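In Praise of the Pile

I have come around, rather late in life, to the belief that a small mess ought to be left alone for a day before anyone tidies it.
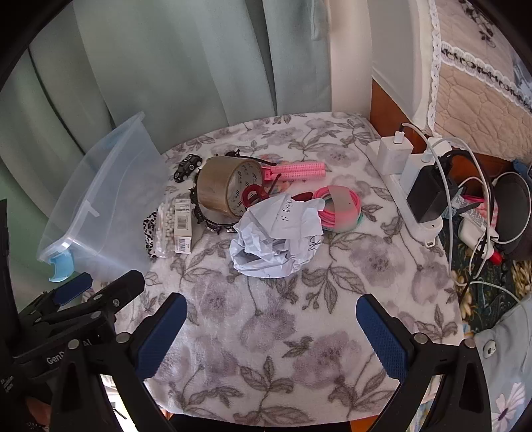

My mother held the opposite view. She cleared a table the way other people swat flies, and when we lived in Villach (a cold apartment, two rooms, very good bread downstairs) I don't think a hair clip ever spent a night outside its drawer. I loved her dearly, and I spent years trying to be like her. I bought the clear plastic boxes. I bought dividers for the boxes! At one point I owned a label maker, and I used it until the tape ran out and then I couldn't find the refill, which I had filed somewhere sensible.

What I've learned since is that things which end up together on a table have usually got something to say to each other. A scrunchie, a roll of packing tape, a bag of little white beads, a toy car or robot chassis: put them away in four proper places and you have four tidy drawers and no idea what anybody in the house was up to. Leave them lying on a soft blanket overnight and by breakfast you may remember that there was a parcel to finish, or a bracelet somebody wanted to make, and that the parcel is wanted at the post office before noon.

And please, before you throw out the crumpled paper, smooth it flat and read it. I lost a perfectly good soup recipe in October by being brisk.

I know the other side of this. I once let a pile on the sideboard go on until it held 400 buttons (my sister counted them, to shame me), and that was a pile that had stopped being useful to anybody. So I do have a limit, and it's one day, or 2 if there's company. After that everything goes in the big box, clips with clips if I have the patience, and all in together if I haven't.

The box gets its lid, the blanket gets a good shake out the back door, and I go and put the kettle on. By suppertime there's generally a comb on the table again, and I find I'm rather pleased to see it.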